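Pitia Shared Workroom
Minutes of the users' meeting, September

Meeting opened at 5 pm in the Pletell room. Minutes of the last meeting were accepted with one correction: the shelf order went to Núñez, not Vestix.

1. Tables
The small tables with the light wood tops are staying. A request to swap them for longer benches was discussed and dropped, as the benches would block the door to the hall. Users are asked to wipe the top when they finish and to keep glue and tape off it. Cables can go through the round hole in the corner where there is one.

2. Cloths
Yellow cloths are for dry wiping and for laying under small items that might scratch. Fold them square and leave them flat on the table at the end of a session. Cloths with oil or ink on them go in the bin by the sink. A new pack will be ordered from Vestix. The last pack lasted 9 weeks.

3. Small cases and pads
Several padded items have been put away with the strap hanging out, and straps have caught in the drawer runners. Agreed that straps get tucked in before anything goes in a drawer. Anything left on a table overnight will be moved to the lost items shelf and kept for 8 weeks.

4. Carpet
The gray carpet was cleaned over the summer at a cost of 504 dollars. The stain near the sink did not come out. A mat was suggested. Price to be brought to the next meeting.

5. Storage
The Núñez shelves have arrived but the brackets are the wrong size. Replacements are on order. Until then boxes stay in the hall closet, labels facing out.

6. Other business
The light switch by the door still sticks. Reported to the building office again.
The room will be closed for one morning for the window repair. Notice to go on the door.

Meeting closed at 6:10 pm.

Question received after the meeting, added with its reply:
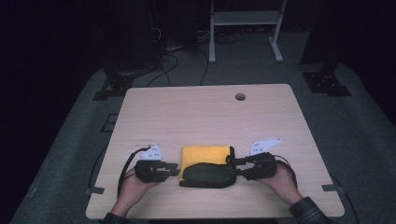 Can the yellow cloths be washed and used again?
Up to 5 times, in cold water with no softener. After that they go in the rag box.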